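Kristine Padilla
@kpadilla_courts
08/07/2019

1/ Thread on resurfacing the two hard courts at Ollcombe. Posting the numbers because I could not find anybody else's when I was getting quotes.

2/ Existing surface: asphalt base, acrylic color coat, last recoated before my time. Flood test in the morning, check after an hour of sun. Anything that still covers a nickel counts as a birdbath. We marked them in chalk and measured each one with a straightedge.

3/ Worst depression was on court 2, behind the north baseline. Patch binder goes in thin lifts. Two lifts minimum at that depth, and each one has to cure before the next. The contractor wanted to do it in one. I said no.

4/ Cracks. Total length across both courts was 227 feet. Hairlines get acrylic filler. Structural cracks get fabric over the filler, or they print back through the color by the second winter. Fabric was quoted on 110 feet of that. The rest is hairline.

5/ Net posts. One sleeve had heaved. Cut out, new footing, and that concrete needs its full cure before any coating goes near it. Start here if you have post work. It sets the schedule for everything else.

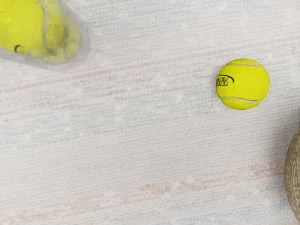 6/ Pace. Sand load in the texture coats decides how fast the court plays. More sand and coarser sand means more friction, a slower court and a higher bounce. It also eats felt. Our members asked for medium. I asked for the sand spec in writing, by mesh size.

7/ Balls again, briefly. Pressurized balls lose bounce on the shelf once the can is open, so don't judge a new surface with old ones. We open a fresh can for the pace check and write down the air temperature next to the result.

8/ Weather window. The product sheet we were given says no coating below 60 degrees and falling, and no rain in the forecast until it sets. Very hot surfaces are a problem too – the coat skins over and drags under the squeegee. Crew started at first light for that reason.

9/ Quotes. Three firms bid. Tondska was lowest but left out the fabric. Cindaritz included it and itemized each coat. Assefa priced a full overlay, which the base does not need yet. We went with Cindaritz.

10/ Henrik Hollmann asked about drainage. Slope is one inch in ten feet, side to side, single plane. I checked it with a laser level on a grid and it holds except at the birdbaths. No changes there.

11/ Lines. Two-inch lines, baseline up to four. Masking tape, then a sealer pass along the tape edge, then white. Skip the sealer and the paint bleeds into the texture. You will see it from the parking lot.

12/ Lights go back on for evening play after the lines have dried overnight. Court 1 first, court 2 when the last patch passes a second flood test.

13/ Maintenance: blow off leaves weekly, soft brush and low pressure water only, no black-soled shoes. The windscreens come down before the first big storm.

14/ Spreadsheet with the crack map and all three bids is available if you message me. Remove your own totals before forwarding it.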